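3.2 桌面、白板和那些会滚的东西

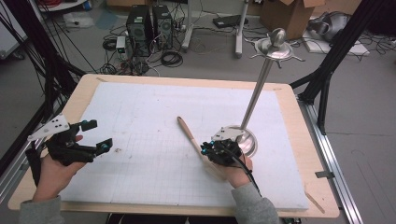 先说说我为什么非要把“桌面”单独拎出来写一节。我最早的草稿里,桌子只占半句话,审阅初稿的 Eirlys Gough 在旁边批了一行字:“你的参与者整天都在跟桌子打交道,你却只写它是张桌子?”我看完脸有点红,于是把这一节重写了。

图1 工作台面:浅色木桌,上铺画有淡铅笔网格的白色泡沫板,板上有一根圆头木棒和一个带圆形底座的金属立架。

我关心的问题很小:一个人在桌上摆放细长的东西时,手边那块地方是怎么慢慢变成“他的地方”的。文献里谈收纳,多半谈柜子、抽屉、架子,很少有人谈平放在桌上的一根棍子。可棍子偏偏是最麻烦的!它没有“正面”,不会自己站着,圆的还会滚,斜着放占的地方又比横着放显得大(至少我访谈的人都这么觉得)。Angharad Sayce 在访谈里讲过一句我特别喜欢的话,她说棍子放在桌上,总像是还没放完。

再说网格。铅笔线是我自己画的,画得很轻,因为试过一次用粗黑笔,结果所有人都老老实实沿着线摆,整块板看上去像棋盘,那一轮的记录我只好全部作废。改成铅笔以后,大家就自在多了,有人压着线放,有人完全不理会。线淡到什么程度合适,我没有什么理论,就是画完退后两步,眯着眼睛还能认出来就行。网格的作用是事后帮我描述位置,参与者事先只知道这是一块可以随便用的板,我没有提过格子的事。

泡沫板换过好几种。Redgate 的那款表面太滑,东西一碰就跑;Rullach 的软一些,金属底座放久了会留一圈印子,我反倒觉得这圈印子挺有用,能看出立架在哪里待得最久。最后留下的就是 Rullach。板子用旧了难免有污渍,我一开始想着脏了就换,后来发现换新板之后头几次大家都格外小心,动作拘谨得很,所以干脆规定:板子没破就不换。Delia Cabral 对此很有意见,她觉得不干净的台面也会影响人,让人更随便。她说得有道理,这一点我放在第5节的局限里谈。

立架是另一个我没料到会这么重要的东西。底座圆,杆子细,顶上是个盘状的托,带几根小辐条和一个圆钮。论占地方,它只占底座那一圈,可是几乎所有人都会给它让出一大块。41 次摆放里,有 22 次参与者先挪立架、再动棍子,哪怕棍子离它还远。我问 Eirlys Powell 为什么先动它,她想了半天,说高的东西不安顿好,心里就不踏实。这句话我后来在编码表里单独立了一类,叫“先安高物”。

跟它相对的是“靠边物”,也就是被靠在桌沿的细木条之类。编码时我和 Eluned Owen 在这一类上吵得最多。她主张只要有一部分搭着桌子,就算在桌上;我觉得靠着跟放着是两回事,靠着的东西,人心里是随时准备拿走的。我们各自编了一遍,分歧最大的就是这里。最后的办法有点笨:凡是靠着的,一律单列,既不算桌上也不算桌下,分析的时候两种算法都跑一遍。结果差别不大,我松了一口气,Eluned 倒是有点失望。

还有一点要交代,是关于斜放的。按我原先的设想,人会把长条物跟桌边对齐,因为这样看着整齐,也好腾地方。但记录里斜放的情况多得很,而且往往偏向拿东西的那只手。我现在的看法是,斜放是个中途的姿态,人的胳膊从身前伸出去,放下来顺手就是斜的,要摆正还得再拧一下手腕。等到桌面挤了,或者有人在旁边看着,才会回过头来摆正。这里面哪一步是为了方便,哪一步是为了好看,单看一个时刻的桌面是分不出来的,得把前后连起来看,所以下一节的材料都是按整段过程来整理的,短的几分钟,长的能拖到快吃晚饭。

桌子周围的环境我没有做统一。地上放着机箱、电线、纸箱,都照平时的样子留着。有同行建议我清出一间干净的屋子,我试着想象了一下,觉得那样得到的大概是人在干净屋子里的摆法,跟我要问的事隔了一层。人知道身后有多挤,往往会影响他敢不敢把东西往桌边推。Angharad 就提过,她在自己家里从来不用桌子最外面那一掌宽的地方,怕掉。

全部笔记加起来有 700 来条,长短不一,有的只有三个字(“又斜了”)。编码时以一次“放下”为单位,手离开物件才算放下,拿着犹豫、在空中比划的都不算。如果放下之后马上又拿起来调整,间隔在 2 秒以内的,我并作一次处理。这个界线是 Eirlys Gough 和我一起翻着一月份的试做记录定下来的,具体的编码说明和例子见附录乙。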